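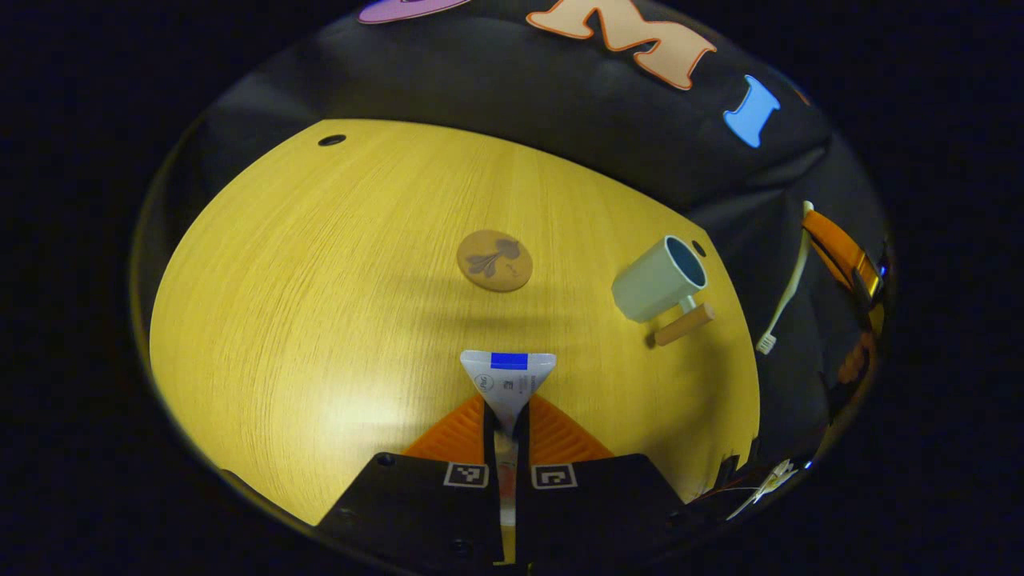 Squeeze tube, held by the crimped end. Mug, coaster and toothbrush waiting their turn.

Workshop Tips: What 129 Grabs Taught Us About Picking Things Up

Posted 11/05/2022 in Bench Notes, Godine Workshop Pages

Most tip pages tell you how to organize a drawer. We went the long way and spent January teaching a machine to do it, then wrote down what the teaching did to our own habits. The project is called Clineck. The short version of the method: a person does the tidying with a hand-held gripper, the recordings go into a training program, and an arm tries to copy what the person did. The long version has a lot more tape in it.

We recorded 129 grabs over 7 objects, among them a tube, a mug and a toothbrush. Then we let the arm try 30 of its own. The tips below come from comparing the good ones with the embarrassing ones.

Tubes: take the flat end

A squeeze tube is two objects pretending to be one. The cap end is round and wants to roll. The crimped end is flat and seems to have been designed by someone who felt sorry for grippers. Pinch it square across the flat part and the tube hangs where you put it. Our early recordings grabbed the belly, and the arm learned to grab the belly too, with great confidence and a cap pointing at the ceiling. After we threw those out and recorded only crimp grabs, it dropped 4 tubes in 30 tries. We were thrilled. A toddler would have been less thrilled.

Same goes at your bathroom sink, by the way. Store tubes with the crimp toward you and you'll stop squeezing them by accident.

Mugs: decide about the handle first

A mug on its side can be lifted by the rim, the handle or the body, and if you do a different one each time, the arm will average them. The average of a rim and a handle is a patch of air. Pick one and be boring about it. We picked the rim.

Vary the layout, keep the hands the same

This was the real result, if you want one to take home. We made two sets of recordings. In the first, everything started in the same tidy row and we grabbed however we felt like. In the second, we scattered things all over the tabletop, mugs tipped over, odd bits of wood in the way, and grabbed the same way every time. The second set won easily. Messy table, fussy hands. I've been trying to get this adopted as a household policy and have gotten as far as the messy table.

Flat things are the worst things

Coasters. If it lies flush with the table, two fingers have nothing to get hold of. Slide it to the edge, let it hang over by a finger's width, and pinch from there. The arm picked this up from fewer recordings than I'd have guessed and now does it to items that don't need it.

Clear the cables before you start

A thin cable will find your elbow. Run it along the side and tape it down every hand's width or so. Our friends over at Storkitholm zip-tie theirs, and they lose fewer mornings than we do.

Go slower than feels natural

People speed up once they get good at a job. By the fourth session our recordings were twice as fast as the first ones and the arm turned into a card dealer. We put a kitchen timer on the bench and gave every grab the same count of 7 seconds. Dull, but it works for piping frosting too.

Still unsolved

Toothbrushes. The arm takes them by the bristles whenever the bristles are closer, and no amount of good example has talked it out of this. The Nyaga notes suggest recording a few grabs that start from the wrong end and correct themselves. We're trying that next, with a brush we don't plan to use again.

Filed under: gripping, bathroom clutter, things that roll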